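Home Issues Authors Submit Search this journal Go

3.2 Packing of the returned power supply units

The units in our study came back from the Grodgate and Mendano sites, where they had been used in office computers. In total 300 units were returned, and 200 of them were kept for the packing study. The others had damaged housings and were left out. We asked how the attached cables should be stored, as earlier work on reuse mostly treats the housing and says little about the wires.

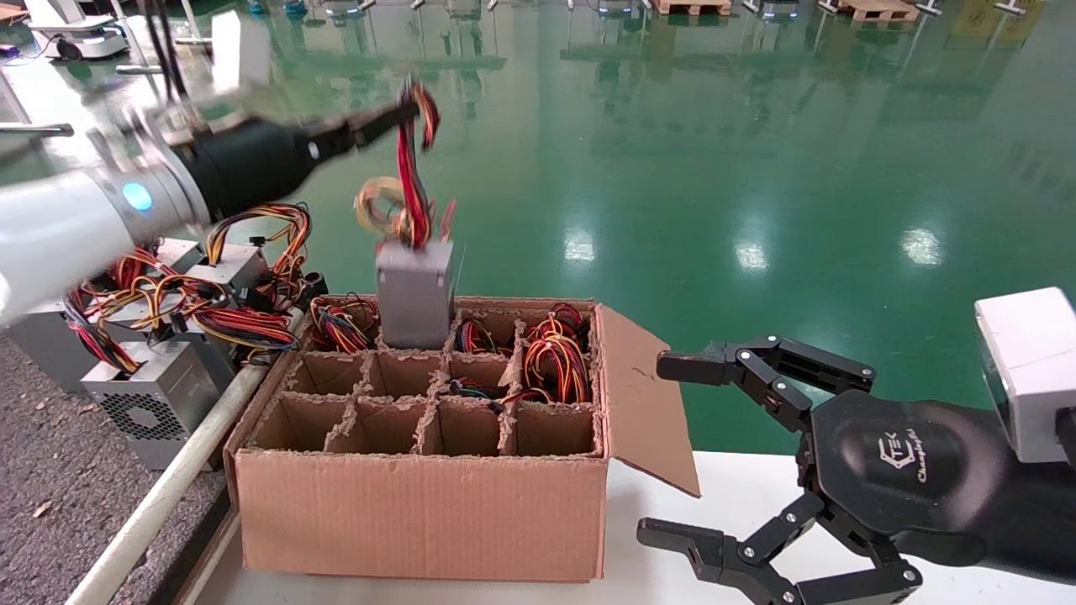
Figure 2. Power supply unit and divided cardboard box, Fernex layout.

Cable tangling is the main cause of lost time when units are unpacked at the repair bench. In the Fernex layout, each box is divided by cardboard walls, so that one bundle does not catch on the next. The walls do not solve the problem fully. A large coil can be wider than its compartment and spill forward into the next one, as at the rear right of the box in Figure 2, and the person unpacking must then free two places at once. The torn upper edges of the dividers are a second concern – a connector can hook on them when it is pulled up. For these reasons we tied the longer cables before packing in the second round, which took place in September at the Murthy warehouse.

Contact the editors | Copyright notice | Back to top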